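Filed under: Eating Out / Diary

Sunday, late, feet up

Went to the new food hall at Hiltum after all. I'd said I wouldn't. The leaflet has been on the fridge for weeks promising "a journey across five kitchens", and I have never yet been on a journey in a shopping centre that didn't finish at the car park machine. But the rain was coming in sideways and there was no bread in the house, so off I went.

It's on the top floor where the curtain department used to be. Over 1000 square metres, says the board by the lift, as if anyone ever chose lunch by area. Most of that is queue.
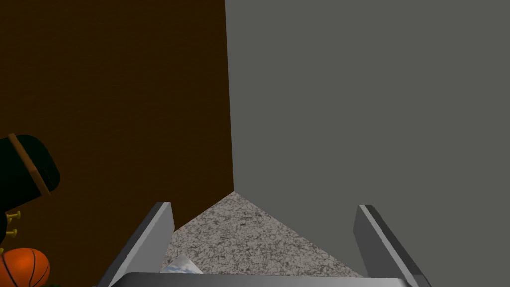

Jistura first, the one everybody at work goes on about. Small plates. I'm suspicious of small plates on principle, and I was given three of them, at three different times, in what I can only suppose was the order they were found. The aubergine was good, I'll admit that. Smoky, soft, plenty of salt. The flatbread had been sitting about. The third was a spoonful of beans with a leaf on it, and the girl told me it was "meant for sharing". With whom? There were nine beans at most.

I asked what Jistura meant and got two different answers from two people behind the same counter.

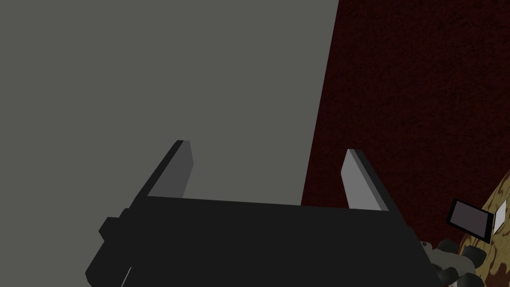

Stöckli does cheese, melted, on more or less anything you point at. It's the dearest of the lot and had the longest line, so perhaps I'm the fool. They've made an effort with the look of the place, or somebody has been paid to say they did. Plain grey next to a dark red with specks all through it, like the carpet in an old cinema. I expect there was a meeting about it. The potatoes underneath were properly cooked, waxy and hot, but the cheese had set by the time I found a seat — and I found one quickly, by my standards, using my elbows.

No pickles unless you pay extra. That annoyed me more than it should have and I'm still cross writing it down.

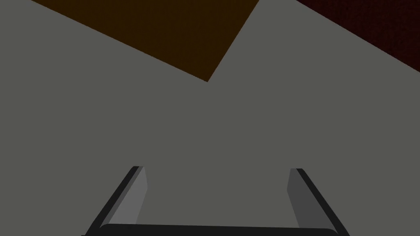
Doker I only had coffee from. Their sign says the beans are roasted at 700 feet above sea level. Does that do anything? I doubt it. It tasted like coffee. The bun was better than the coffee, cardamom, sticky underneath, and I went back for a second to bring home, which I ate on the bus.

My order number there was 1121. They shouted it twice, and I was standing right in front of them.
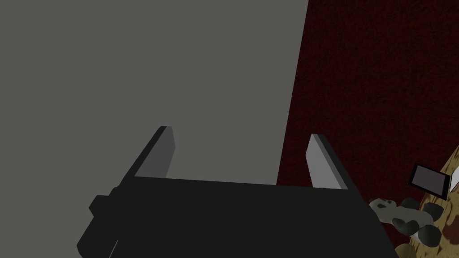 Grey beside dark red, Hiltum.

The other two kitchens weren't open. "Coming soon", so that's three out of five and a journey cut rather short. Would I go again? For the aubergine, on a weekday, if it was raining. I notice I still haven't got any bread.

Print this entry | E-mail to a friend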